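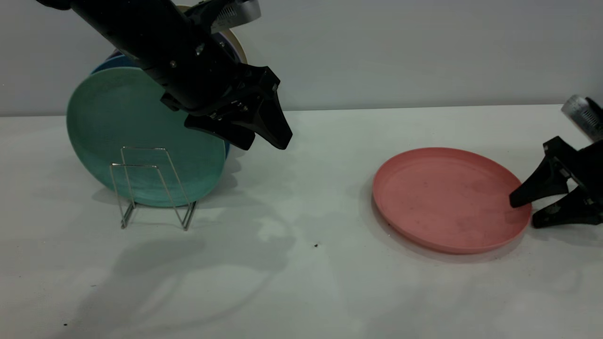
Figura 4.1. Dois braços, suporte de arame e pratos coloridos na bancada de ensaio.

4.3 Recolha de demonstrações e leitura dos resultados

Esta secção segue o protocolo Clivora, tal como Natália Kopecký o deixou na revisão de 21 de abril de 2020. Convém lê-la com reservas: a taxa de êxito publicada depende muito da posição inicial dos pratos, e o artigo pouco diz sobre isso.

1. Ligue os 2 braços e confirme no painel Sulto que ambos respondem.
2. Leve cada garra à posição de partida, com os dedos abertos.
3. Coloque os pratos segundo a folha de posições sorteadas. Não os «arrume» à mão.
4. Grave 100 episódios por configuração, incluindo os falhados.

Nota: o conjunto original tem 1,161 episódios, mas o registo não indica quantos foram descartados. Sem esse número, qualquer percentagem vale pouco.

5. Verifique as câmaras de pulso antes de cada série. Uma superfície clara e lisa oferece poucos pontos de referência,

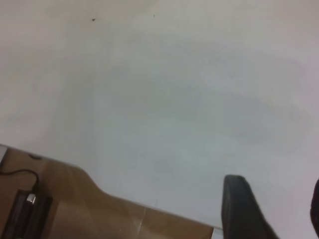

e a política treinada só com essas vistas tende a hesitar quando o prato sai do campo visual. Santosh Rajput atribui a hesitação ao atraso da rede – hipótese possível, que os ensaios de Demville não chegaram a isolar.

6. Treine durante 3,000 passos e guarde o modelo final. Não escolha o melhor modelo a partir dos dados de teste.
7. Repita a avaliação com outra folha de posições e anote os dois resultados.

Cuidado: mantenha as mãos fora da área de trabalho enquanto os braços estiverem ativos. A paragem por contacto não substitui o botão de emergência.

Se os resultados divergirem, comunique ambos. A média, sozinha, esconde o problema. Para o cálculo dos intervalos, ver o anexo Rusnák.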